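Wording a retirement line in my father's obituary when the company changed names

Posted by Maureen Bainbridge, 2026-03-24
Board: Obituaries and Memorial Notices

My father passed away last week and I am writing the notice for the Gralville paper. He worked for the same plant his whole life, but it was Kedent Tool when he started and Rallis when he retired. The funeral home's form has one line for "employer." Do I put both names, or only the one he retired from? His old coworkers all still call it Kedent.
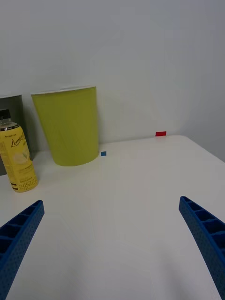
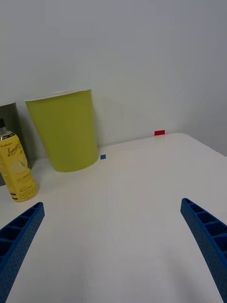 The lemon bottle on the white table is in the first picture.

Also, the paper charges by length. The base price covers 900 characters and my draft is well past that. I have his schooling, the Army, the plant, his church, two marriages, and all the grandchildren by name. I don't want to leave any of the grandchildren out. The service is not until June, when my brother can travel, so I am not in a great rush, but I would like the notice to run before then. Should the visiting hours go in now, or in a second notice?

Wai-kit Chung

Put both. The usual wording is "He retired from Rallis (formerly Kedent Tool) in Gralville." It takes up very little space and people who knew him under either name will find him. If he had a job title he was proud of, put it in the same sentence. You don't need the dates of the name change.

The form at the funeral home is mostly for their own records and for the death certificate worksheet. What goes on that line doesn't have to match the newspaper word for word. Ask them to let you send the text of the notice separately.

On length, I did my mother's two years ago and ran into the same thing. We ran a short notice in the paper, 593 characters in the end, and put the full one on the funeral home's page, where there was no charge. The full one was roughly 3000. In the short one we wrote "and seven grandchildren" and named them all in the long one. Check that the paper will print the web address, as some count it toward the length.

For the service, I would run one notice now with "A service will be held in June at" and the name of the church. Then run a very short second one with the day and hours once they are set. Call the church before you print anything about the month.

singate_reader

Just the last name of the company. That's how they did my uncle's.

Maureen Bainbridge

Thank you both. I will use the "formerly" wording. The funeral home says they can post the long version and will change the service details later at no cost. My brother wants the Army part moved ahead of the plant, so I am redoing the order tonight.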